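Textilkunde für die Hauswirtschaft, Kursabend 3: Frottier
Unterlagen zum Mitnehmen
Kursleitung: Hanane Nasr

Diese Blätter ersetzen den Abend nicht, aber wer gefehlt hat, kann damit nacharbeiten. Bitte bringen Sie zum nächsten Abend ein eigenes Handtuch mit, am besten ein altes, und eine Lupe, wenn Sie eine haben.

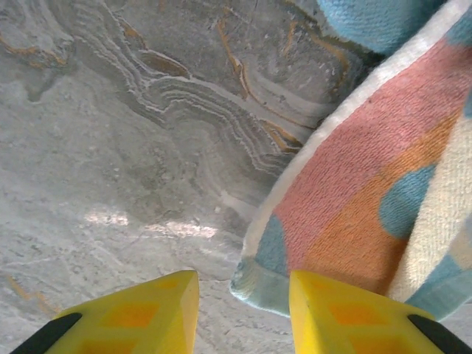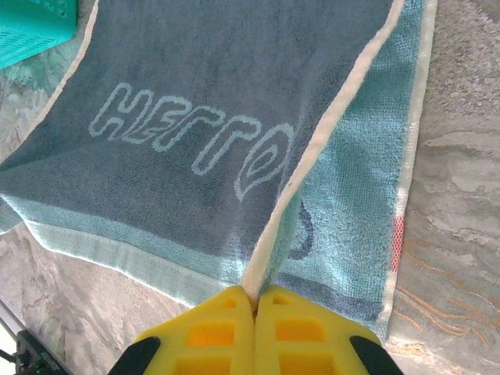 1. Was ist Frottier?

Frottier ist ein Gewebe mit Schlingen. Es entsteht auf dem Webstuhl aus zwei Kettsystemen und einem Schuss. Die Grundkette ist straff gespannt und gibt dem Stoff den Halt, die Polkette ist locker gespannt und bildet die Schlingen. Diese Schlingen nennen wir Flor oder Pol. Bei dem gefalteten Tuch mit dem Schriftzug HELLO ist die feine Schlingenstruktur in der dunklen, graublauen Fläche gut zu erkennen. Die Buchstaben sind nur als hellere Umrisse ausgeführt, im Inneren bleibt der dunkle Flor sichtbar. Ob eine solche Schrift gewebt oder gedruckt ist, kann man von oben oft nicht entscheiden. Drehen Sie das Tuch um: Bei einem gewebten Motiv erscheint die Zeichnung meistens auch auf der Rückseite, und zwar mit vertauschten Farben. Bei einem Druck bleibt die Rückseite in der Regel einfarbig, oder die Farbe ist nur schwach durchgedrungen.

Im Alltag sagt man häufig Frottee und meint Frottier. In der Fachsprache ist das ein Unterschied. Frottee bezeichnet streng genommen einen Stoff aus Frotteezwirn, also aus einem Garn, das selbst kleine Schlingen und Knötchen hat. In der Prüfung verwenden Sie bitte das richtige Wort. Im Geschäft wird man Sie mit beiden verstehen.

2. Wie die Schlinge entsteht

Am verbreitetsten ist der Dreischuss-Frottier. Zwei Schussfäden werden eingetragen, aber noch nicht ganz an den Warenrand angeschlagen. Es bleibt eine kleine Lücke. Dann kommt der dritte Schuss, und alle drei werden gemeinsam nach vorne geschoben. Die straffe Grundkette lässt die Schussfäden über sich gleiten, die lockere Polkette wird dagegen mitgenommen und stellt sich als Schlinge auf. Je größer die Lücke, desto höher die Schlinge.

Silvan Wallner hat das am Kursabend mit zwei Schnüren und drei Stricknadeln vorgeführt. Wer nicht dabei war, kann es zu Hause probieren: eine Schnur festhalten, die andere lose darüberlegen, beide mit den Nadeln verkreuzen und dann die Nadeln zusammenschieben. Es braucht ein wenig Geduld.

Walkfrottier: Nach dem Weben wird die Ware gewaschen und getrocknet, ohne dass man sie spannt. Die Schlingen drehen sich leicht ein und liegen unregelmäßig. Der Griff ist weich und voll.

Zwirnfrottier: Die Polkette besteht aus gezwirntem Garn. Die Schlingen stehen aufrecht und gleichmäßig. Der Griff ist kerniger, manche sagen hart. Für Saunatücher und Massagehandtücher wird er gern genommen.

Veloursfrottier: Auf einer Seite sind die Schlingen aufgeschnitten. Die Oberfläche glänzt und fühlt sich wie Samt an, Farben und Muster wirken dort klarer. Die geschnittene Seite nimmt Wasser langsamer auf, zum Abtrocknen benutzt man besser die andere — das wissen viele Käufer nicht.

3. Flächengewicht

Das Flächengewicht wird in Gramm pro Quadratmeter angegeben. Man rechnet es aus, indem man das Gewicht des trockenen Tuches durch seine Fläche teilt.

Rechenbeispiel: Das Badetuch der Reihe Pilmont, das wir im Kurs gewogen haben, wiegt 820 Gramm und hat eine Fläche von 1,704 Quadratmetern. 820 geteilt durch 1,704 ergibt gerundet 481 Gramm pro Quadratmeter. Das ist ein mittlerer Wert, für den täglichen Gebrauch gut geeignet. Leichte Tücher trocknen schneller und passen besser in den Koffer. Schwere Tücher fühlen sich angenehm an, brauchen aber im Trockner viel länger, und auf der Leine im Winter manchmal bis zum nächsten Tag.

Achten Sie beim Messen darauf, dass das Tuch flach liegt, ohne gezogen zu werden. Bordüre und Saum zählen zur Fläche dazu, obwohl dort keine oder nur wenige Schlingen sind. Deshalb fällt der errechnete Wert bei kleinen Gästetüchern oft etwas anders aus als bei einem großen Tuch derselben Qualität.

4. Waschen und trocknen

Neue Tücher vor dem ersten Gebrauch waschen, dunkle Farben getrennt. Häufig ist auf dem Garn noch Ausrüstung vom Hersteller, und das Tuch saugt am Anfang schlecht.

Weichspüler sparsam verwenden oder ganz weglassen. Er legt sich um die Fasern, und die Saugfähigkeit nimmt ab.

Die Trommel nicht vollstopfen. Der Flor braucht Wasser und Bewegung, sonst bleibt Waschmittel in den Schlingen und das Tuch wird starr.

Vor dem Aufhängen kräftig ausschlagen. Frottier nicht bügeln, die Schlingen werden flach gedrückt. Eine glatte Bordüre darf man bügeln, wenn sie sich gewellt hat.

Gezogene Schlinge: abschneiden, nicht ziehen. Eine einzelne abgeschnittene Schlinge schadet dem Gewebe nicht, denn die Polkette ist vom Schuss festgehalten. Zieht man daran, verschwinden die Nachbarschlingen und es entsteht eine kahle Stelle.

5. Falten und lagern

Vasco Mendes hat gefragt, ob man Handtücher besser faltet oder rollt. Für den Stoff ist es gleich. Beim Falten in Dritteln, zuerst der Länge nach, verschwinden die Säume im Inneren und der Stapel wird gerade. Bei Tüchern mit Motiv müssen Sie entscheiden, welche Seite nach außen kommt. Das Tuch muss ganz trocken sein, auch am Saum, wo der Stoff mehrfach liegt. Frisch gewaschene Tücher kommen nach unten in den Stapel, damit alle gleich oft benutzt werden.

Aufgaben bis zum nächsten Abend

a) Wiegen und messen Sie Ihr mitgebrachtes Tuch und rechnen Sie das Flächengewicht aus. Schreiben Sie den Rechenweg auf, nicht nur das Ergebnis.

b) Bestimmen Sie mit der Lupe, ob es Walk-, Zwirn- oder Veloursfrottier ist. Begründen Sie in zwei Sätzen.

c) Setzen Sie einen Tropfen Wasser auf beide Seiten und stoppen Sie die Zeit, bis er eingezogen ist.

Zum Nachlesen: Didenko, Gewebe im Haushalt, ab Seite 86. Das Buch liegt im Kursraum und kann bis zum Ende des Kurses im Juli ausgeliehen werden. Bitte bei Khrystyna-Mariia Ivanyshyn eintragen.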